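A Morning of Tidying Up in Nalmont

The open day at the Nnaji workshop began at nine, and at ten past nine there was already a line on the stairs. I had expected engineers. Most of the people in front of me were parents, and one of them asked me if this was the right place for the swimming registration.

Nnaji has its rooms above a former printing shop in Nalmont, a town I knew before only from the train window. The group works on one question, which sounds small: can a machine learn to clean up a home? The project is called Sturelach, after the village where the first trials were done. It is now in its second year, and in December the doors were opened to visitors for the first time.

We were first taken to a long room with a screen, where a young engineer explained the method. The robot arm is not programmed with rules for each object. People do the task themselves, holding in the hand a gripper with two soft fingers, almost the same as the one on the arm. A camera on the tool records what the fingers meet. After this the computer studies the recordings and tries to find out what a hand does when it picks up something soft, or round, or thin.

The recordings are not made in a laboratory. They are made in ordinary homes, on beds and sofas and floors, with the things which families have lying there. So far the group has 1,946 of them. The engineer said this number with some pride and then added that it is still very little.

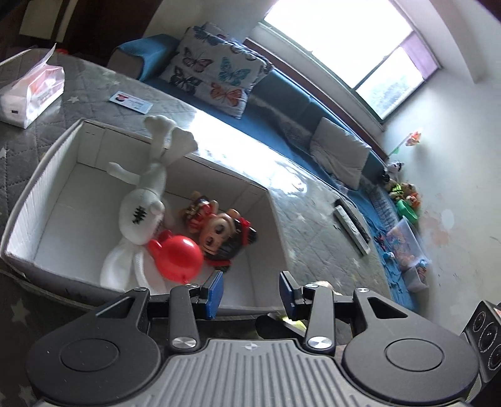 Toys are the favorite subject of the team, and also the most difficult. A wooden block has the same shape every time. A plush animal has a different shape each time it is dropped, and a good grip on the leg is maybe a bad grip on the belly. I asked why they do not begin with something easier, for example books. The answer was that they did begin with books, and the parents who tested the system told them that books were never the problem.

After the talk we could try the tool. It is lighter than I thought, but my wrist was tired after a few minutes. You squeeze, the fingers close, and you must move slower than you want. My first attempt was a knitted rabbit and I lost it twice. A girl of seven or eight, who came after me, put the same rabbit in its box without any trouble and asked for something harder.

Then came the demonstration with the real arm, which has the name Ono. Seven objects were placed on a blanket beside a basket. Ono moved over them, waited, moved a little back, and went down on a small cloth ball. Five of the seven arrived in the basket. A sock was picked up and dropped again, and a flat plastic ring was not touched at all. The audience clapped for the sock more than for the rest.

In the discussion a man near the door wanted to know the price. There is no price, he was told, because there is no product. Another visitor asked about privacy, and here the reply was longer. Each family sees its recordings before they are used and can take out any part of them. Some have done it.

I stayed until the coffee was finished. The next step for Sturelach is to bring the arm into 300 homes, but for this the group needs money which it does not have yet. In the long room the arm was already working again, and the sock was back on the blanket.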